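Search this site
Go
Last updated August 3, 2019

CAN IT DO THE WASHING-UP YET?
Speaker notes, Landeston evening talk. 35 minutes, leave 9 for questions.

Start without slides. Ask for hands: who has been promised a robot butler? Who has one? Wait for the silence. Let it go on slightly too long.

My grandmother was promised one by a magazine. I was promised one by Unell, whose brochure has a smiling couple drinking wine while something off the page does the dishes. I rang them. It ships in November. They wouldn't say which November.

Slow down here. Factories first, because factories are where it works. The Guerra line packs biscuits all night and never gets bored. Then explain the catch: every biscuit arrives facing the same way. Turn one over and a man called Keith has to come. (Pause. Keith gets a laugh in most towns.)

Now the kitchen. Nothing arrives facing the same way in a kitchen. Raíssa Medeiros's line, credit her: "A factory is a room that has been tidied for the robot. A house is a room that hasn't been tidied for anyone."

Tell the Kotetti story. Ten goes at putting a cup on a shelf, five cups on the shelf. Malou Bech thought this was marvellous, and she is right, and I still wouldn't lend it my cups.

SLIDE: clearing up. Leave it on screen and say nothing for a bit.

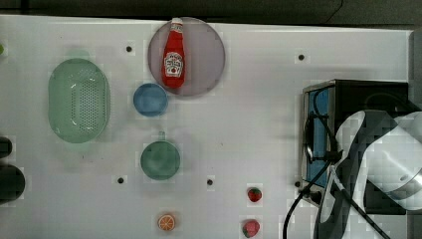

Slide 5. Ketchup on the plate, strawberries on the table, gripper on the right.

Ask the room where the ketchup goes. Someone will say fridge, someone will say cupboard, and with luck they'll be married. Let them argue. Then: which of you is going to write that down for the machine?

Point at the colander. All holes and rim. Where would you grab it? You've never had to think about it.

Answer to the title: some of it, slowly, with someone watching. Much like my nephew. Skip the nephew if running over.

Questions. If asked about ironing, say no.

12 comments
Share 9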